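Galería: el club de robótica Sindero se prepara para la final

¡Qué temporada llevamos! Desde que arrancó el proyecto, los 12 alumnos del club no han parado de montar, desmontar y volver a montar. Este año competimos en la categoría de tareas domésticas del torneo Camargo, y la prueba estrella consiste en recoger ropa y dejarla en su sitio (parece fácil hasta que lo intentas con dos dedos). Nos dirige Rosalinda Navarro, que además de enseñar cinemática lleva las galletas.
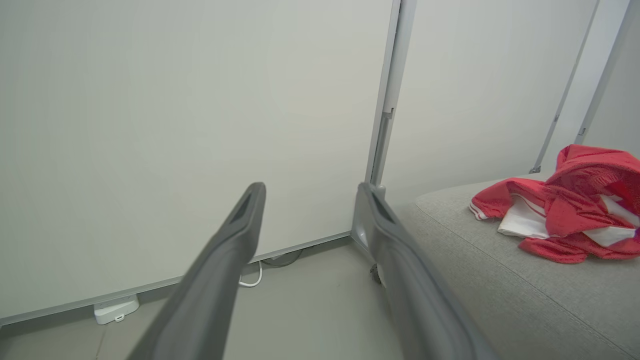
La pinza abierta y, a la derecha, la prenda roja y blanca sobre el asiento gris.

Con esta vista trabaja el equipo de visión, que lleva semanas peleándose con las telas. Una camiseta arrugada nunca tiene la misma forma dos veces, ¡y eso es justo lo que nos engancha! Los de segundo han propuesto un agarre nuevo, que baja en oblicuo y cierra despacio, y le han puesto de nombre Kernau. El código ya va por las 2908 líneas, con comentarios y todo.

También nos da guerra el suelo: los cables que corren junto a la pared cuentan como obstáculo, así que el grupo de navegación ha preparado 18 recorridos distintos para practicar.

La final es en junio y vamos con 2 equipos. Si quieres apuntarte al club el curso que viene, pásate por el taller y pregunta. No hace falta saber programar, ¡solo tener ganas!

Publicado el 28 de marzo de 2021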